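Sorting Toothbrushes With Two Arms: Our Spring Project Report

So our project was getting a pair of robot arms to pick toothbrushes out of a messy pile and put them away in containers. I worked on it with Illia Kobzar, and Malachy Mac Mathúna was our advisor (he also taught us how to crimp connectors properly, which I had been doing wrong for my whole life!). We named the left arm Mulligan and the right arm Rakov, mostly so we could yell at the correct one.

We picked toothbrushes in April after our first idea, folding napkins, went nowhere. I figured they'd be easy. They're stiff, they're cheap, they have a handle, what else do you want? Well, the see-through ones are a nightmare. The overhead view loses the handle against the wood, and when they land crossed on top of each other the software (we called it Ballel) thinks two brushes are one very long brush. Illia spent most of a week on that and got it down to where it only happens when the handles line up almost perfectly.

The other big headache was the grip. If you close on the neck, the handle swings. If you close too near the end, the whole thing tips and you can't get it into a bin without hitting the rim. We ended up aiming for a spot a little behind the middle, and slowing the lift way down before the arm turns toward the containers.

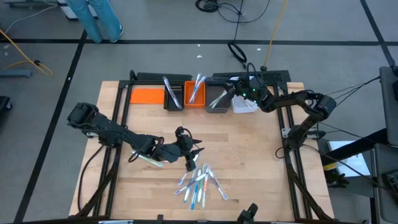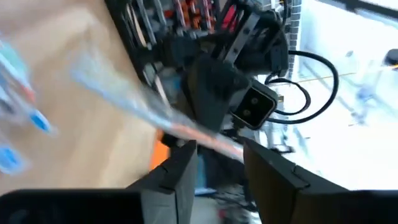 Mulligan holding a brush over the pile, and a wrist camera view past the gripper fingers.

The wrist view was my part, and I'm kind of proud of it even though a lot of it is blur. Anything that moves fast smears, so I wrote a little filter that throws out frames where the edges are too soft and waits for a better one. It costs us 700 milliseconds on a bad pick, which sounds like nothing until you watch it over and over at 2 a.m.

We logged 1817 picks by the end, counting the awful early ones. The flat tray was the easiest target by far, and the mesh basket was the worst, because a bristle head can catch in the side and then the arm just keeps pushing. I never fixed that. Illia thinks we should come in from higher up and let go sooner, and I want to try turning the wrist first, so whoever takes over the project gets to settle it. Our notes and the calibration steps are in the Grodeo folder, and please read the part about homing Rakov before you power anything on!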